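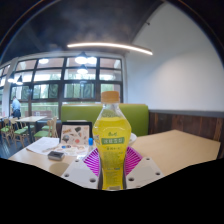
Figure 1. Clear plastic bottle of yellow drink with an orange-tan cap, held upright between two gripper fingers.

4.2 Sync behavior of the redesigned client

We compared the October release of Andeo, a podcast client for Android, with the version it replaced. Both builds ran on the same handsets over the Kerndale test network. Each session opened a library of 300 subscriptions, requested a full refresh, and logged the time until the episode list could be scrolled. After removing sessions with a dropped connection, 946 remained.

The new client fetches feed headers first and defers artwork — the older one requested both together. Median refresh time fell by 29 percent. The gain was smaller on the Nusten handsets, where storage writes took up most of the refresh.

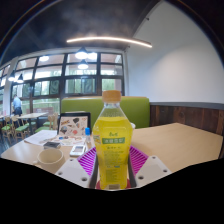 Figure 2. The bottle from the front, with printed Chinese text on a green band.

Battery use did not differ between builds when background refresh was off. With it on, the new client woke the radio more often, mainly for feeds hosted on the Guzmán mirror, which sends no cache headers. Limiting the queue to 80 feeds per wake removed most of the difference. We use this limit in Section 5.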